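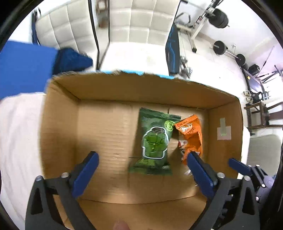 Can an old carton be used again for packing snacks?
It can if the bottom is flat and the seams are closed. A torn top edge matters little, but a soft or split base means the box goes to recycling.

Packing and Storage, Unit 7: Light Goods in Reused Boxes
Tutor: Phyllis Ackroyd

Foil packets weigh very little and take up a lot of room. They crease easily, and the seals at each end are the weak points.

Before packing
Press the base with your palm. If it gives, run tape along the outside seam. Peel off old labels or cross them out. Shake out crumbs and loose card.

Filling
Lay larger packets down first, lengthwise. Smaller ones go beside them. Don't fold a seal over to make a packet fit. Mixed flavours can share a box, but list them on the slip.

Weight
The limit for a reused box in this unit is 400 g for each layer of packets. Tins and jars are covered in Unit 8.

For next time
Read pages 26 to 31 of the course book and bring one used box from home. Chelsea Goodall has the tape and the spare slips. Anyone who missed the labelling session in April should see Dennis Wragg in room 107.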